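Prilden College
Department of Business Administration
Records and Office Practice, Unit 3: Retention and Disposal of Paper Records
Course handout, revised 2023-12-17

Purpose of this unit

Students completing this unit should be able to read a retention schedule, apply it to a mixed set of paper files, and prepare a disposal list for approval. The reading for the unit is the Benedetti case file, available at the library desk. Students should read the correspondence section before the first class meeting.

1. What counts as a record

A record is any document that an organization makes or receives in the course of its work and keeps as evidence of that work. Signed contracts, invoices, minutes and personnel forms are records. Spare copies, blank forms and personal notes usually are not. A draft becomes a record when it shows how a decision was reached and no later version shows the same thing.

The format does not decide the matter. A handwritten note on the back of an envelope is a record if it is the only evidence that an order was changed by telephone. The Benedetti file contains two such notes, and both were needed when the final account was disputed.

2. The retention schedule

A retention schedule lists each class of record, the period for which it must be kept, and the event that starts the period. The starting event is the part most often misread. For a contract it is normally the date on which the contract ends. For a personnel file it is the date on which the employee leaves. A file whose starting event has not yet occurred is an open file and may not be placed on a disposal list.

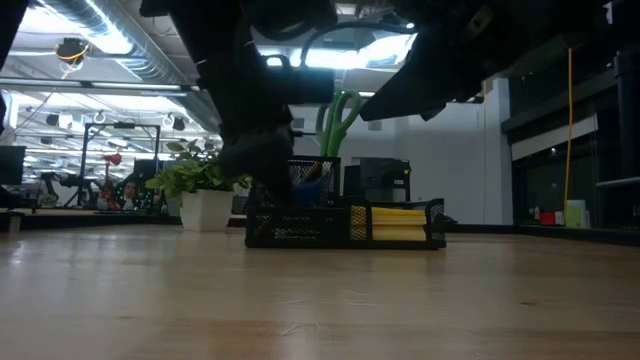

Where two classes apply to the same document, the longer period governs. An invoice attached to a contract is therefore kept with the contract, even if invoices alone could be released sooner. Copies held by other offices follow the schedule of the office that holds the original.

3. The Prametus exercise

Prametus is a furniture supplier that closed its Sasa branch in June. The branch left 3,917 documents in 465 folders. Students will work with a selection of 300 documents and assign each one to a class, a starting event and a disposal date. Documents that cannot be classed are entered under "Refer" with a short note of the difficulty.

A folder is not to be classed by its label alone. Several labels in this set were reused, and the contents do not match.

4. Disposal

Disposal requires written approval from the office that owns the record. The list must give the class, the range of dates and the method. Confidential records are shredded and a certificate is kept permanently. Any record connected with a pending audit or legal claim is held until the matter is closed, whatever the schedule says.

Assessment

The completed list and a covering memo of one page are due at the start of Unit 4. Late work is accepted only with prior approval from the department office.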